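Anchoring a garden arch on paving

I bought the Vandix arch to go over the path by our side gate. It came with ground spikes, but both sides of the path are concrete slabs and I don't want to lift them. Can it be bolted down instead? It gets windy here from May on.

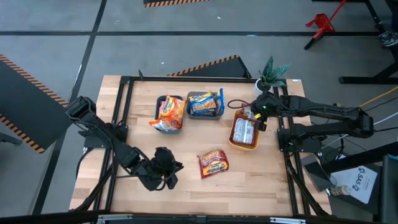

The feet are flat plates with 4 holes each. I plan to grow a climbing rose up one side.

gatepost98

Yes. Gastent sells bolt-down feet that fit round posts. Use 10 mm anchor bolts and keep them well away from the slab edges, or the concrete will crack. Check first that the slabs don't rock – a loose slab won't hold anything.
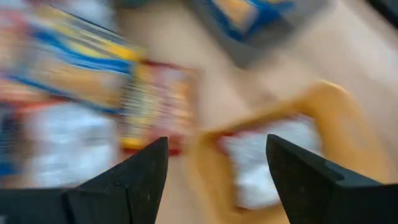 Posted by mossy_brick, Barrios Garden Forum member, 2,000 posts

I'd lift one slab on each side and pour footings. More work, but a rose gets heavy and catches the wind.

Reply from pathside

mine is a Bostetti and I just stood it in two big planters full of gravel. still up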